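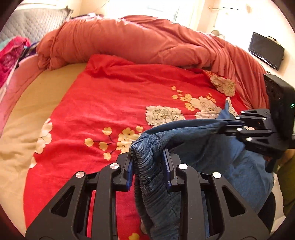 Blue piece with the gathered waist, on the red floral sheet

How do you fold something with an elastic waist so it stays flat?
Posted by Tuluvar, 20/08/2026

I'm sorting my summer clothes into a drawer that's only 8 inches deep and this one is driving me nuts. The waist is all tight puckers, so the minute I let go of it the middle springs back in and the bottom fans out. I've tried folding it in half longways, I've tried rolling it — it ends up a lump either way. There's lace trim on it too and I don't want that getting crushed. Do I stretch the waist out first or leave it alone?

Flonidov
Leave the elastic alone! If you pull it wide and fold it like that, it just shrinks back inside the fold and drags everything with it. Lay the whole thing face down, let the waist sit as narrow as it wants, then bring the wide parts in from both sides until they match the waist. Smooth the lace with your hand as you go and keep it on the inside. Now fold up from the bottom, 2 folds is plenty. I do all my gathered stuff this way and it stands up in the drawer fine. Might take you a couple tries to get the sides even, mine were pretty crooked at first.

Samuel
I just hang mine lol. Get the kind of hanger with clips — I paid 14 bucks for a pack at a yard sale in Clakthorpe and never looked back. Don't clip the lace though, it leaves marks.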